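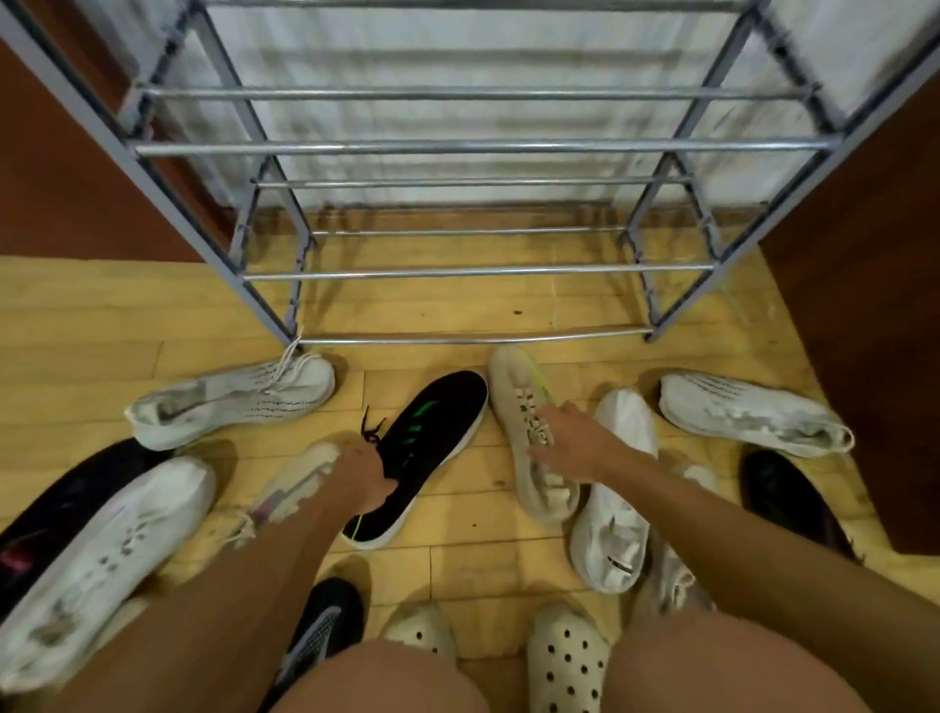
*Rack empty, shoes on the floor. January.*

Every January some magazine tells me that the entryway is "the handshake of the home," and every January I fall for it a little. This year I fell for it to the extent of taking every last sneaker off the rack and starting over with a System. I have my doubts about Systems. I'm writing this one down mainly so I can come back in spring and see whether it survived.

The System comes from a booklet put out by an outfit called Prurier, which a coworker left on the break room table and which I should have left there too. It runs to 36 pages, and as far as I can tell 2 of them contain instructions. The rest is photographs of houses where people own one pair of loafers and a branch in a vase. According to Prurier, you empty the rack completely, put all the shoes on the floor, and then pick them up a pair at a time and "ask what each one is for."

Well, they're for walking in. Next pair.

I'll give them the first step, though. I would never have emptied the thing on my own, and with the shelves bare I could finally see the bars. It's a metal rack, thin tubes, the kind that weighs nothing. I'd been blaming it for years for being too small, and I had a tab open for a replacement, the Zilmont "entry tower," at 123 dollars before shipping. For 123 dollars I would want it to tie the laces. Looking at my old one with nothing on it, I had to admit there was plenty of rack. The trouble was me kicking things off in its general direction and calling that storage.

The other surprise was how much they look alike. Apparently I have been buying the same white sneaker over and over, with a black one now and then when I felt daring. The black knit pair with the green stripes I like and wear. The cream ones with the neon bit near the toe I bought because they were marked down, and I have never been sure about them. One of the white knits is filthy on the inside, and I don't believe any of the tricks for that. I've tried the baking soda. I've tried the paste. You end up with a dirty shoe that smells like a cake.

So here is the version of the System I settled on, with most of the Prurier taken out:

- Shoes I wear every week go on the bars I can reach without bending.
- Shoes for yard work and rain go at the bottom, toes out.
- Laces get tucked inside. They snag on the uprights otherwise, and then you pull one shoe and get the whole rack.
- Anything I had to talk myself into keeping goes in a bag by the door.

The booklet says the bag should leave the house within the hour. Mine is going to sit there for a while, I know myself. The donation bin over in Brunton is the closest one, and I'm not driving out there for a couple of pairs of tired sneakers.

Prurier also recommends a scented cedar insert for each pair, sold separately (of course). There's a reader review printed on the back cover claiming they "changed the mood of the whole house." I'd like to visit that house. I suspect the windows were open.

What I haven't solved is the floor. The boards are a light honey color and they show everything, scuffs and specks and whatever gets walked in. A mat would help. A mat would also be one more thing to shake out, and the last one slid around like a sled. If anybody has one that stays put on wood without leaving a gummy outline behind, leave a comment. Please don't send me the one with the rubber dots. I've had the one with the rubber dots.

I closed the Zilmont tab, by the way. I'll probably open it again in March.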